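Aus der Nähstube: Dunkler Stoff, alte Säume und was man daraus machen kann

Liebe Freundinnen und Freunde vom Nähtreff Corncombe,

der März war bei uns ein Monat der dunklen Stoffe. Yolandi Ngcobo hat beim Aufräumen vom Lager zwei große Säcke mit grauen und schwarzen Resten gefunden, die dort schon länger lagen als ich Mitglied bin. Es waren alte Vorhänge dabei, Schürzen, mehrere Kissenbezüge und viele Stücke, bei denen wir nicht mehr sagen können, was sie einmal gewesen sind. Wir haben beschlossen, dass diese Stoffe nicht wieder in das Regal kommen. Sie sollen bis zum Sommer verarbeitet werden.

Ich schreibe diese Zeilen zum ersten Mal für den Rundbrief und bitte um Geduld mit meinem Deutsch. Océane Bélanger hat den Text gelesen, aber ich habe ihr verboten, zu viel zu korrigieren.

Bevor man mit solchen Resten etwas nähen kann, muss man sie sortieren. Das klingt langweilig, und beim ersten Sack war es das auch. Bei dem zweiten hatten wir schon eine Ordnung gefunden. Große Stücke mit geradem Rand kommen auf einen Stapel, kleine in die blaue Kiste, und alles mit Löchern geht zu Shayne Prendergast, der daraus Füllung für Nadelkissen schneidet. Er braucht davon erstaunlich viel. Wer zu Hause noch dunkle Baumwolle hat, die kaputt ist, darf sie ihm gern mitbringen, aber bitte gewaschen.

Bei dunklem Grau sieht man die Fehler schlecht. Unter unserer Lampe im hinteren Raum sieht fast jedes Stück gut aus, und am Fenster findet man dann doch eine dünne Stelle. Ich lege deshalb jedes Teil flach auf den Tisch, streiche mit der Hand von der Mitte nach außen und schaue mir danach die Kanten an. Die Kante erzählt meistens mehr als die Fläche. Wenn der alte Saum noch hält, lasse ich ihn, und ich plane die neue Arbeit so, dass er außen bleibt. 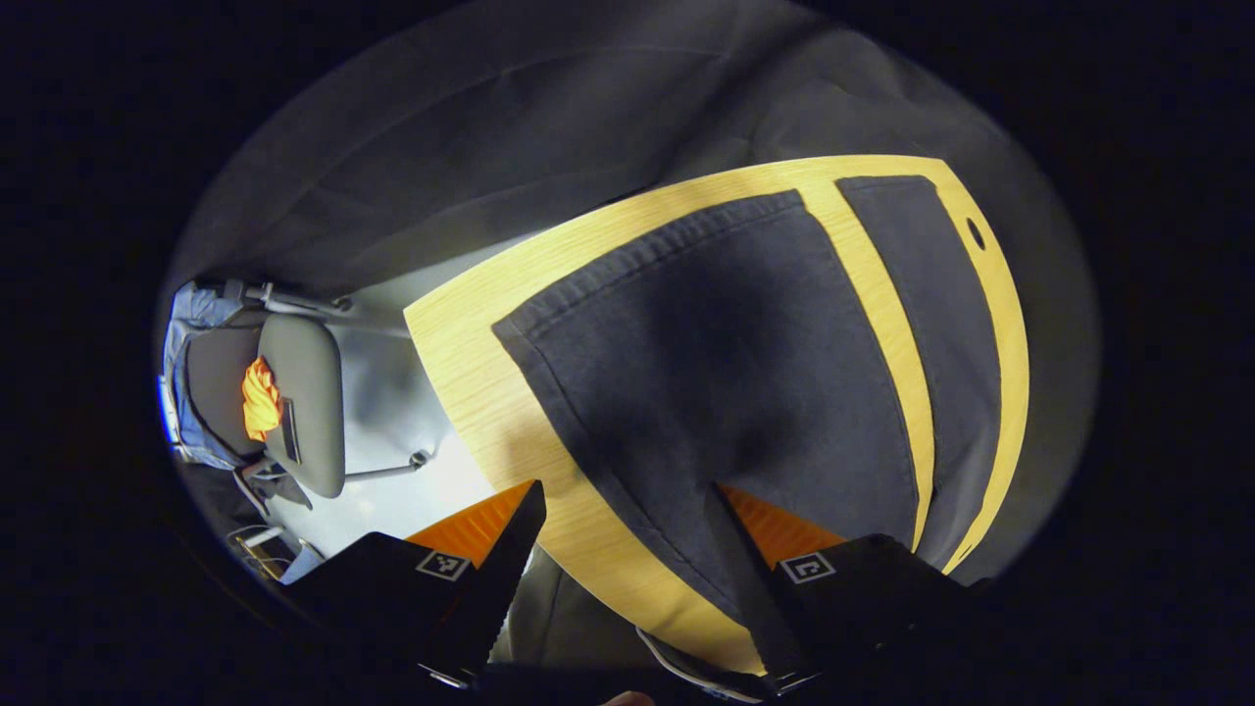

Dunkelgrauer Stoff auf dem hellen Holztisch. An den Rändern sind die genähten Säume zu sehen, leicht ausgefranst.

Bei leicht ausgefransten Säumen gibt es in unserer Gruppe zwei Meinungen. Sheldon Fehr schneidet alles weg und beginnt neu. Er sagt, ein alter Saum zieht den Stoff immer ein wenig schief, und beim Bügeln ärgert man sich dann. Ich trenne lieber nur die schlechte Stelle auf, schlage sie noch einmal ein und nähe mit kurzem Stich darüber. Das dauert länger, aber man verliert keinen Zentimeter. Bei einer Tasche ist das egal, bei einer Schürze fehlt am Ende die Breite.

Zum Faden möchte ich auch etwas sagen. Auf dunkelgrauem Stoff nehmen viele automatisch Schwarz, und das gibt eine harte Linie. Ein Grau, das eine Stufe heller ist als der Stoff, fällt viel weniger auf. Im Schrank liegen noch 39 Rollen in verschiedenen Grautönen, Aaliyah Ouellet hat sie nach Helligkeit geordnet. Bitte stellt sie nach dem Nähen wieder an den gleichen Platz zurück.

Falten im Stoff, die vom langen Liegen kommen, gehen mit dem trockenen Bügeleisen oft nicht heraus. Ich lege ein feuchtes Tuch darüber, drücke das Eisen nur auf und schiebe nicht. Danach bleibt das Stück liegen, bis es ganz kalt ist. Wer es zu früh hochnimmt, hat die Falte wieder. Und bitte vorher an einer Ecke probieren – einige von den Resten sind sicher nicht aus reiner Baumwolle, und wir kennen die Zusammensetzung nicht.

Was daraus entstehen soll: zuerst Einkaufstaschen für den Basar in Ginby, dann Schürzen für die Küche im Haus Huerta. Dort hat man uns nach Schürzen mit langen Bändern gefragt, die man vorne binden kann. Den Schnitt habe ich gezeichnet, er hängt neben der Tür. Von den Taschen sind 5 fertig, und 2 weitere sind zugeschnitten. Für die Henkel fehlt uns noch festes Band, am liebsten in Schwarz oder Dunkelblau.

Der nächste gemeinsame Nachmittag beginnt um 15 Uhr. Bringt bitte eine eigene Stoffschere mit, unsere beiden guten sind noch beim Schleifen. Wer mit der Maschine nicht arbeiten möchte, kann auch auftrennen oder bügeln, davon gibt es im Moment genug. Anmeldung wie immer bei Océane oder auf der Liste im Flur.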